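Print this article
E-mail this article

Student team readies table-clearing arm for Ritberg round

Students in the applied automation course at Berchtold Technical College have moved their project, a robot arm programmed to set and clear a dining place, into its final test phase ahead of the Ritberg student manipulation contest in April.

The task is fixed by the contest rules. A place setting is laid out on a mat, and the arm must move each item to an assigned position without a restart. Teams get five attempts. Scoring is by item, with deductions for contact between the gripper and the tabletop and for any object left more than 30 millimeters from its target.

The Berchtold entry runs on Seludus, a motion planning package written by last year's class and since reworked. The earlier version computed a full path before the arm moved and did not correct it. The current version recomputes the last part of the approach from depth data, which the class says matters most for plates. A plate offers only its rim to the fingers, and a small error in height produces either a miss or a hard contact.

Training data was collected by the students over two semesters. The set holds nearly 2,000 recorded pick attempts, of which 705 involve a plate. Each attempt is logged with the commanded grip position, the finger closure and a pass or fail mark entered by hand. Cloth items were added in January after a rules update and remain the weakest category. The planner tends to choose a grip point on the highest fold, and the fold often gives way when the fingers close.
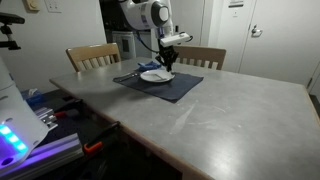

Flatware is handled by a separate routine. Thin metal returns poor depth readings, so the program finds the long axis of a fork or knife from the color image and takes the height from the mat. The students have also lowered the approach speed over the last stretch of travel — a change that costs time on every item but has reduced the number of emergency stops.

Indska, a regional maker of machine fixtures, is covering the team's travel and entry fee. The company will not supply parts for the arm, as contest rules bar sponsor hardware in the student class.

Remaining work includes a full timed run under contest lighting and a review of the stop logic. The program code must be frozen two weeks before the event. Test sessions run until 6 p.m. and are open to students enrolled in the first-year course.

Print this article
E-mail this article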